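Sondance Flag Football needs a writer (and maybe a second one)

Posted July 11, 2025 by Vernon Gauthier

Hey, football people! I run the news page for the Sondance adult flag football league, and I've been writing every word of it myself for 4 seasons. Game recaps, roster moves, who's hurt, who's suddenly playing quarterback for the other team. I love it, but we've grown to 20 teams and I can't be at every field, so I'm looking for help before the fall season kicks off in October.

What you'd do: cover 2 games a week and send me a recap of each one by noon the next day. I like them short and lively, with the final score in the first paragraph (please, I'm begging you). You'd also chase down trade rumors, and we get a lot of those. If a captain tells you something juicy, call the other captain before you write it up. I once ran a story that Floltum had lost its whole receiving corps, and I'm still hearing about it.

You don't need a journalism degree. You do need to know a flag pull from a dead ball, own a phone that holds a charge, and be okay with people disagreeing with you in the comments.

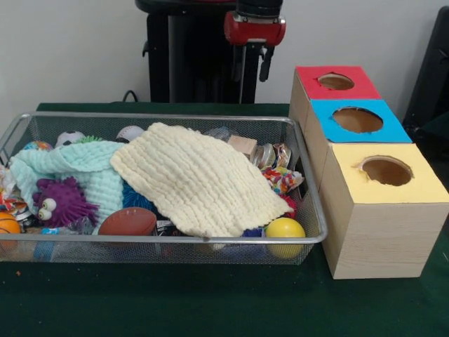 Pay is $900 for the season, half up front and half after the playoffs. Parking at the Brirnuvetti fields is free, and there's usually coffee if you get there early.

To apply, send me one recap of any football game you've watched, at any level, plus a couple of lines on which team you root for and why. No resume needed! Dace Liepiņa, our league scheduler, will be reading them with me, and she's the nicer one. Use the contact form on the league page and put "Writer" in the subject line so it doesn't get buried under rainout questions.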